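I drove out to Drarnberg in March for the open day at Prevura, and I'm still turning it over, so forgive me if this runs on a bit. The group there works on outdoor navigation, and the project they wanted to show us is called Hurketti – a way of teaching a wheeled robot to follow the edge of something without ever being given a map.

We started indoors with coffee (good coffee, too!) and a short talk. The idea is simple enough that I could follow it. Most outdoor robots are taught where the lines are. Hurketti learns from the border between two kinds of ground, such as grass and pavement, and keeps itself a steady distance from that border. They trained it on 152 short drives, all with a person steering, and then let it try places it had never been.

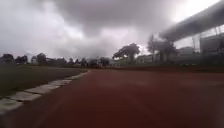

A running track makes a lovely test for this, because the bend never really lets the robot settle. The inside curb gives it one strong edge to hold on to, and the gaps between the slabs are a small nuisance that the older method, Chacko, handled badly. Chacko would read a gap as the end of the curb and drift. The new one looks farther ahead and carries on across, or so the results say: out of 364 test laps, 14 needed a person to step in, and with Chacko it was 40.

I asked about the weather, as I suppose everybody does. Flat gray light is kinder to the method than bright sun, we were told, and long evening shadows are still the hardest thing, as a sharp shadow can pass for an edge. They were very open about that, and I liked them for it. One slide was nothing but failures, and we spent longer on it than on any other.

There was a handout with the error plots, which I've read twice on the train of thought that our own path-mowing project could borrow the gap trick. I've written to ask whether the training drives will be shared, and I'll add a note to this page when I hear back.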